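Ondness Applicant Portal: Support Log
Ticket: Admit card not generating after fee payment, allied health entrance test
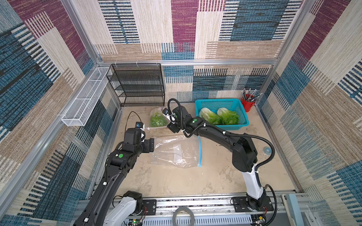
Summary

Status: Closed
Opened by: Admissions desk, Brophy College of Nursing
Handled by: Niamh Duggan, portal support
Priority: High
Area: Admit cards, B.Sc Nursing and Medical Lab Technology
Opened: January 26, 2018

Problem as reported

Applicants who paid the entrance test fee through the Skernuver payment page can log in and see "Fee received" on the dashboard, but the Download Admit Card button stays gray. The desk has 20 applicants in this state. All of them finished the form before the deadline and all have a payment receipt by email. Applicants who paid by bank draft are not affected.

The desk asked for a fix before the admit card window closes. The test center will not let anyone in without a printed card.

Steps the desk had already tried

Logged out and back in, on two different browsers.
Cleared the browser cache.
Asked one applicant to upload the photo and signature again. The upload went through but the button did not change.
Reset the password for one account. No change.

Log

Entry 1. Asked the desk for the application numbers and one receipt. Received both. Please do not send full card details with receipts. The last digits and the transaction reference are enough. I have removed the attachment that had more than that.

Entry 2. Checked the first five accounts on the list. In each one the payment record is present and marked paid. The application record is still marked "Pending fee." The dashboard message reads from the payment record and the button reads from the application record, so the applicant sees both at the same time.

Entry 3. Looked at the job that copies payment status into the application record. It ran on schedule and reported no errors. It skipped these accounts. The skip list gives the reason as "course code mismatch."

Entry 4. Compared course codes. In December the college renamed two courses in the form, and the codes changed with them. The Skernuver page still sends the old codes. Applicants who chose either of the renamed courses and paid online are skipped. Bank drafts are entered by hand at the desk using the new codes, which is why those went through.

Entry 5. Desk called to ask if applicants should pay again. No. Please tell anyone who asks not to pay a second time. Refunds on duplicate payments are slow and the second payment would be skipped in the same way.

Entry 6. Added a mapping from old codes to new codes on the portal side and ran the copy job by hand. Sixteen of the accounts now show "Fee confirmed" and the button is active. Downloaded a test card from one of them. Name, photo, roll number, test center and reporting time are all filled in.

Entry 7. Remaining accounts still pending. In these, the date of birth in the payment form does not match the date of birth in the application. Two have day and month swapped. I can't change a date of birth from here. The desk needs to check it against the school leaving certificate and correct it in the Rurkia records screen, under Applicant, Personal Details.

Entry 8. Desk confirmed the corrections were made. Ran the job again. All accounts on the list are now clear.

Entry 9. One applicant wrote back that the card opens as a blank page on her phone. The file itself is fine. The phone's built-in viewer does not show it. She opened it on a computer at a print shop and it printed correctly.

Cause

Old course codes still in use on the payment page after the courses were renamed. Separate data entry errors in a few accounts.

Fix

Code mapping added on the portal. Skernuver has been asked to update the codes on their side. The mapping stays in place until they confirm.

Notes for the desk

If another applicant reports a gray button, check the application record first. If it says "Pending fee" and there is a receipt, compare the date of birth in both places before opening a ticket.

The copy job runs every 6 hours. A payment made in the morning may not show until later in the day.

Applicants claiming a seat in the reserved category get the same admit card. Their certificates are checked at counseling and have no effect on the download.

Follow-up

Waiting on Skernuver for the code update. New ticket to be opened for the blank page on phones.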